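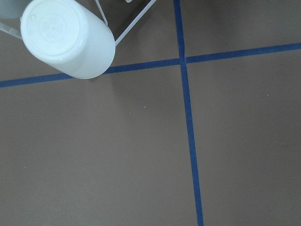

Copo de plástico branco deitado sobre a mesa, junto à fita azul que divide a superfície.

Laboratórios acordam regras comuns para ensaios com braços robóticos

19 de julho
14 partilhas | 3 comentários

A associação Itia publicou a primeira versão de um guia de boas práticas para os ensaios de manipulação, isto é, os testes em que um braço robótico tem de pegar, mover ou endireitar objetos do dia a dia. O documento foi preparado com os laboratórios Serville e Vuorinen e está aberto a comentários até outubro.

O guia trata de uma questão antiga neste setor. Dois grupos podem anunciar a mesma percentagem de sucesso e ter feito coisas muito diferentes. Um coloca o copo sempre de pé e no mesmo ponto da mesa, o outro deita-o de lado e muda a posição em cada tentativa. No relatório final, os dois resultados aparecem com o mesmo nome.

«Nós lemos muitos relatórios onde a mesa não é descrita nem com uma frase», afirma Kyriaki Koutsoukos, coordenadora do texto. «Quem quer repetir o ensaio precisa de saber onde estava o objeto, como estava virado e o que havia ao lado dele.»

Para preparar a proposta, a equipa examinou 352 relatórios de ensaio, entregues pelos laboratórios participantes. Depois fez 683 tentativas próprias, para verificar se as regras podiam ser aplicadas numa jornada normal de trabalho. Algumas foram retiradas do texto nesta fase, entre elas a obrigação de medir a luz antes de cada tentativa. A medição passa a ser feita no início da sessão e sempre que se altera a iluminação.

A versão publicada contém nove regras. A primeira pede que a superfície de trabalho seja dividida em zonas visíveis, com fita de cor contrastante ou outra marca que não se desloque. As zonas não têm de ser iguais, mas o seu desenho deve ser anexado ao relatório. Se a fita for substituída durante uma série, o facto deve ser anotado, mesmo quando a nova fica quase no mesmo lugar.

Outra regra diz respeito à posição inicial dos objetos. O operador deve indicar a zona e a orientação: de pé, invertido ou deitado, e neste último caso para que lado aponta a base. Os objetos de plástico transparente recebem uma secção separada, porque as câmaras os detetam com mais dificuldade do que os opacos. O guia recomenda que os resultados com peças transparentes e opacas sejam apresentados em colunas distintas, também quando as duas aparecem juntas na mesma tentativa.

Há ainda indicações sobre a limpeza da mesa, que deve ser feita entre séries, e sobre as imagens da câmara montada no punho do robô. Pelo menos uma imagem por série deve ser guardada sem cortes nem correção de cor. Para séries longas, a partir de 1000 tentativas, é pedida uma segunda pessoa que confirme os registos por amostragem.

A regra mais discutida foi a que define uma tentativa falhada. O texto considera falha qualquer caso em que o operador toca no objeto depois do início do movimento, mesmo se for só para evitar uma queda. O laboratório Vuorinen propôs uma categoria intermédia, chamada «assistida», que ficou no anexo e poderá entrar na versão definitiva.

Myrto Psarras, responsável de ensaios na Serville, considera que a mudança vai custar algum tempo no princípio. «Preencher a ficha leva mais do que nós gostaríamos, sobretudo com várias peças sobre a mesa», disse. «Mas já tivemos de repetir séries inteiras por falta de uma informação que se escrevia em meio minuto.»

A ficha está disponível em papel e também na aplicação Jumeo, que os dois laboratórios utilizam para os seus registos. O uso da aplicação não é obrigatório, e a Itia aceita qualquer formato que contenha os mesmos campos.

O guia não tem carácter de norma e não substitui as regras de segurança aplicáveis às máquinas, que cada laboratório continua obrigado a cumprir. Os comentários podem ser enviados por escrito à associação, com indicação do número da regra e, se possível, de uma redação alternativa. Koutsoukos pede em especial contribuições de grupos pequenos, que trabalham com um só braço e sem pessoal dedicado aos registos.

Partilhar (14) | Comentar (3)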